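Home Guides Workshop Notes Events About Contact

How to run a two-arm robot demo at an open day

Last January I said yes to setting up the robot table for the open day at Grastia, mostly because I like talking to people and I figured the robot would do the hard part. Ha! I learned a lot, and I've been asked for my notes enough times that I may as well put them up.

Step 1: Pick a job people already know

My first idea was stacking little metal blocks. Theophilus Baidoo, who had done a couple of these over at Flermont, talked me out of it in one sentence: "Would your aunt stop to watch that?" She would not. So we went with sorting small packets into bins. Everybody has tidied a drawer at some point, so everybody has an opinion on how the robot should do it, and that gets them talking.

Step 2: Set the table up for the crowd

Keep the top plain and light, so the things being moved stand out. I like plastic containers in different shapes, because then you can say "watch the small yellow one" and people know where to look. Put a rope or a line of tape 40 inches back from the table edge, and make sure whoever runs the demo can reach the stop button without stepping over anything (I did step over something, once, and that was enough).

Step 3: Run it slow

We dropped the speed to 30 percent for visitors. It feels painfully slow when you're used to it, but folks who have never stood near a robot arm want time to follow along. Kids especially will call out what's coming next, and it's great fun when they do!

Step 4: Talk through the meeting point

The spot where both grippers come together on one packet is the best part of the whole thing, so save your breath for it. I stop chatting a few seconds before, let people lean in, and then ask which arm they think should let go first. 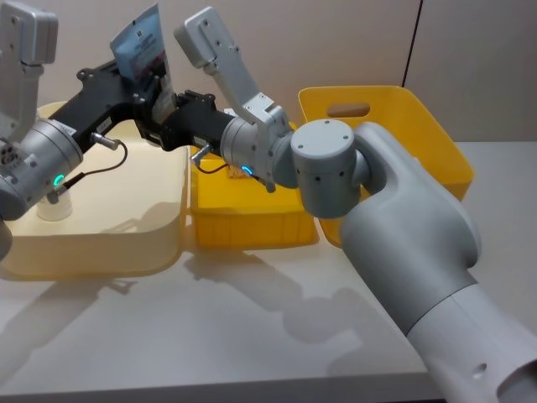

Step 5: Have an answer ready for when it drops one

It will drop one. Crinkly packets are harder to hold than they look, and I just say so. Pause the arms, wait until they've fully stopped, pick the packet up, put it back where it started and go again. We had about 136 visitors through and the drops got more questions than anything else on the table.

Step 6: Leave a gap between runs

I did ten-minute runs with a ten-minute break and wished I'd made the breaks longer. That's when the shy people come up. One man from Randutcombe waited through two whole runs to ask me how the arms keep from bumping into each other, and we ended up drawing it out on the back of a Lamptey flyer.

Bring spare packets, a roll of tape and a bottle of water for yourself. I forgot the water.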